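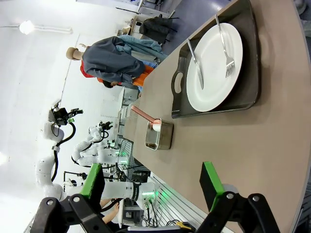

Where does the knife go when the plates come back? "Flat across the plate, next to the fork, and the whole lot stays on its tray," says Assunta Fontana, who has been setting and clearing tables at Cullano for longer than she cares to add up.

Home Stories Kitchen People Contact

She talks with her hands, and she is lovely company – I came for a quick chat on Tuesday and stayed through lunch. "We do over 60 trays at midday," she told me, "and I still like a plain white plate on a dark one, it makes even soup look like somebody thought about you!"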